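Rerden Parish Organizer: a season with the binder that wants to run your church

Our parish bought the Rerden in August, after the third funeral lunch in a row at which two families had been promised the same hall. I was asked to try it first because I own a hole punch. What follows is my view after a full season of using it, from back-to-school blessings through to the last of the Christmas poinsettias, which we are still watering.

For those who haven't had the flyer: the Rerden is a planning kit for small and mid-sized congregations. You get a very fat ring binder, a wall calendar the size of a door, a set of colored tabs, and a login to a website that is supposed to hold the same information as the binder. It competes with the Linska, which is all website and no binder, and with whatever is currently taped inside your sacristy cupboard.

The binder

The binder is good. I'll say that early so it doesn't get lost. It lies flat when open, even at the back, and the rings close without biting. The tabs are printed with the things that happen in a parish and in more or less the right words: Baptisms, Weddings, Funerals, Sacramental Prep, Visiting Clergy, Altar Linens, Keys. There is a tab called Conflicts, which our pastor assumed was about scheduling. I left him to it.

The Visiting Clergy section won me over. We had a priest staying with us for most of the fall, and there was a page for everything we usually forget to tell a guest: which Mass has no organist, who takes Communion to the nursing home, what the alarm does if you come in by the side door, which parishioner will offer you a ride and should not be accepted after dark. I filled it in over one evening. He read it over breakfast and asked only where we kept the coffee filters, for which there is no line.

The Funerals pages are also thoughtful. One sheet per family, front and back, with space for the readings, the hymns, the pallbearers, the lunch, and a generous box marked "Other wishes." I have now seen that box filled with a request for no lilies, a request for only lilies, and the full recipe for a ham glaze. All three fit.

Less good: the Weddings section runs to 75 pages. We had four weddings. There is a page for the seating of the groom's college friends, and I would like to know what went on in the author's parish.

The wall calendar

You will need a wall. We put ours in the corridor outside the office, where it covers a thermostat and most of a framed print of Saint Anne. It comes with stickers for the liturgical colors, and these are cheerful and mostly correct. The rose sticker for Gaudete Sunday is a strong salmon. The purple for Advent and the purple for Lent are two different purples, on purpose, according to the booklet, and I have not found a person who can tell them apart under our lights.

The stickers do stay put. The calendar itself does not, and came down twice during choir practice until Ebony Faulkner, our director of music, attached it with something from her car.

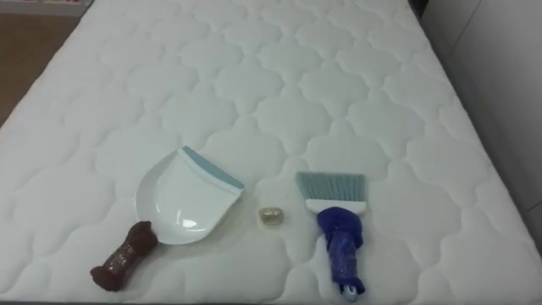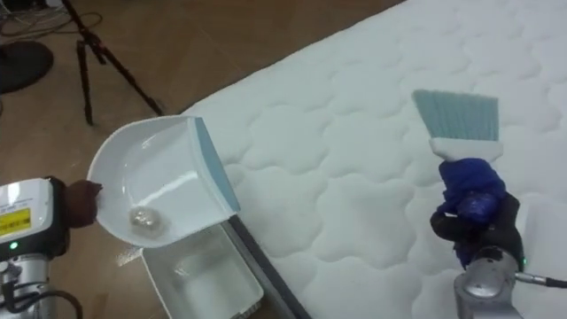
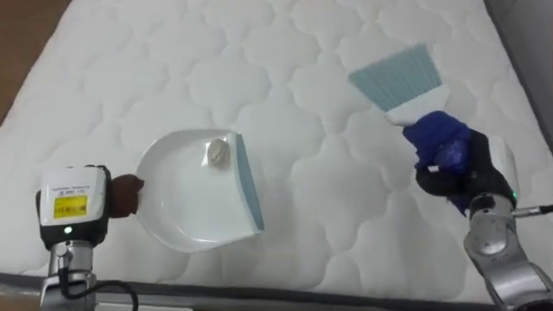
The website

I had hoped to be kinder here. The site wants you to enter every event twice, once as an "occasion" and once as a "booking," and it treats the two as strangers. We had a baptism listed with no room and a room reserved for no baptism, at the same hour, and the site sent me a friendly message congratulating me on a quiet afternoon.

It also limits you to 100 contacts unless you pay for the next level up. I don't know many parishes that could make do with that. Our bake sale list alone would finish it off, and I am not going to be the one to tell the bakers who has been cut.

Printing works well. If you do get everything in, you can print a clean weekly sheet with Mass times, intentions, meetings, and who has the hall, and it looks better than anything we made ourselves. I pin it by the font. People take pictures of it with their phones, which I never saw them do with my old one.

Support is by email. I wrote in to ask whether a feast day could be moved when the diocese moves it. I had an answer the next morning from a man named Mikkel Vídalín, who was courteous and quick and told me that it could not, but that he would "raise it with the calendar." I have thought about that phrase a good deal.

Against the others

A neighboring parish uses the Linska and is happy with it. They have a parish secretary under forty and strong wifi in the basement. If you have both of those, look at it seriously. It handles room bookings far better than the Rerden does, and it will text your lectors the night before, so that they can text back and say they thought it was next week. What it lacks is anything you can hand to a person standing in front of you. Half of our business is done that way, in the parking lot, by people with gloves on.

I also borrowed the Fivo for a weekend. It is a small spiral planner made for one pastor and no staff, and for that purpose it is charming. It has a ribbon. It would not survive a single meeting of our festival group.

What it's like in use

It took me most of September to move everything over from the old ledger, and I would plan on the same. Start with the fixed things, the Mass schedule and the standing meetings, and leave the weddings for last, when you have built up some strength. Decide early who is allowed to write in it. We said three people. I count nine handwritings so far, one of them in green, and one entry that says only "Tuna?"

Keep the binder in one place. Ours went home with the confirmation class leader one night by accident, and for a day we had no idea when anything was. The old method had the advantage that it lived in Father's head and could be reached by telephone.

We have not had a double booking since we started. One came close: the quilters and the men's breakfast both believed they had the hall at eight o'clock, but the binder had it in ink, and the men moved to the small classroom and sat in the small chairs. They have asked whether they might have a page of their own.

Verdict

Buy it for the binder, use the calendar if you have the wall, and treat the website as a printer with opinions. I'd give it four stars out of five, with the missing one taken off for the contact limit and the salmon. We have already ordered the refill pages for next year. I asked if they could leave out some of Weddings, and Mr. Vídalín replied that the section has been expanded.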